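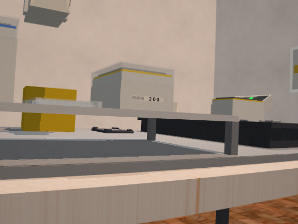
The Zenunlow bench in its simulated form, with the shelf board at the front and the two instruments behind it.

Keeping the twin honest

The sample preparation cell at Zenunlow gets its maintenance in two places. One is a room on the ground floor of the Pomstead building, where an arm moves plates between instruments for most of the day and part of the night. The other is a computer model of the same bench, which the cell crew calls the twin. Any change to the first has to be made in the second, and for the past year the crew has done it the other way around: the twin gets changed first.

The reason was a shelf. The cell was put together with a low shelf board standing on a mat near the front of the table, so that technicians would have somewhere to set plates down without reaching past the arm. It was a late addition. It went onto the real table on a busy afternoon and was never drawn into the model. The motion planner, which works from the model, sent the arm through the space where the board now stood. The gripper hit the board at moderate speed, bent one finger and knocked the wrist out of alignment. The cell was down for 30 hours.

The replacement finger was a cheap part. Most of the lost time went into finding out what else had moved. The arm had to be brought back to its reference position, every teach point had to be checked, and the instruments had to be measured again from the corner of the table. That job is now written up as procedure 3505, and it is the document the crew uses more than any other.

Procedure 3505 starts at the table. A technician fits a probe to the wrist in place of the gripper and touches it to fixed points along the table edge, then to the corners of the mat. If those readings agree with the model to within 3 tenths of a millimeter, the technician moves on to the instruments. If they don't, the table feet are checked for level before anything else is touched. The floor in that room carries vibration from a loading dock, and the feet creep.

Next come the instruments. In the model the larger one sits in the middle of the back row, a boxy white-gray unit with a thin yellow stripe along the front of its lid and the number 200 on a label on its front panel. The smaller device, with the sloped top and a green light, stands to its right on a long black base. Both matter to the arm in different ways. The large unit has a lid, and the planner needs to know the volume the lid sweeps through when it opens. The small one has to be approached from above, and its sloped panel leaves less room for the gripper than a flat top would.

The crew has learned to be careful about the height of the black base. On the real bench it sits on pads, and the pads compress. A fresh set puts the device slightly high. After a few months it is slightly low, and the arm starts setting plates down with a click. A click is enough to open a work order. The pads are changed, the base is probed again, and the new height is typed into the model.

The model itself came out of a package called Mathur, which the group already used for layout drawings. It was fairly bare at first: a table, an arm and plain blocks for the equipment. Surface detail was added over time. Wood grain and wall shading make no difference to a collision check, but the technicians found they made fewer mistakes when the view on the monitor looked like the room. They could tell sooner when something was in the wrong place.

Not all of it has been finished. Small items such as boxes and trays are still modeled as simple solids, and the crew sees little point in improving them. What the planner needs is the outside size and the position, with a margin added. A tray that is off by a centimeter gets noticed when a pick fails. A shelf that is off by a centimeter costs a gripper finger, so the shelf board and its legs are measured with the same care as the instruments.

Low viewpoints are part of the check as well. Before a new routine is released, the technician on duty sets the virtual camera close to the level of the table and looks along it. Clearances that seem generous from overhead can look quite different from there, particularly the gap between the shelf board and the equipment behind it. The routine is then played through at quarter speed, first in the model and then on the real arm with no plates loaded.

The arm's controller is the oldest thing in the cell. It was bought in 1999 for a packaging line that was later closed, and it still does its work, but it cannot talk to the model directly. Positions are sent across by a small program called Prudum, written in house, which converts the coordinates and refuses to send any set that hasn't been stamped with a recent calibration. Technicians complained about the refusals when the program was new. The limit was loosened once, and then put back after a routine was run on old numbers and missed a plate nest.

Day to day care is simpler. The mat is wiped down at the end of each shift and looked over for curling at the corners. The gripper pads are cleaned with alcohol and replaced when they start to shine. The cable bundle at the elbow gets a look with a flashlight, and the backup battery in the controller is changed every November, whether it needs it or not.

A second shelf has been requested for the back of the table. It has been in the model for two weeks, and so far it blocks the lid of the large instrument in every position the crew has tried.

2020-11-22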